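Product Review: Trendar Flexible Cutting Board

3 comments | 112 shares

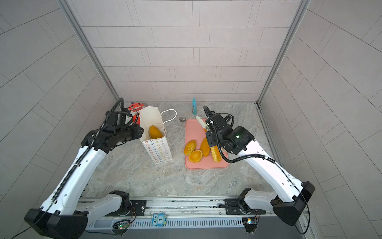 Mango pieces on the salmon-pink board.

The Trendar board was evaluated over 200 uses in our test kitchen. Its rounded corners are comfortable to handle, and cut fruit slides off easily. Mango left a faint stain, which faded after washing. The board shifts on smooth surfaces, and a damp cloth underneath is advised. Recommended for light preparation.

Reviewed by Aisyah Goh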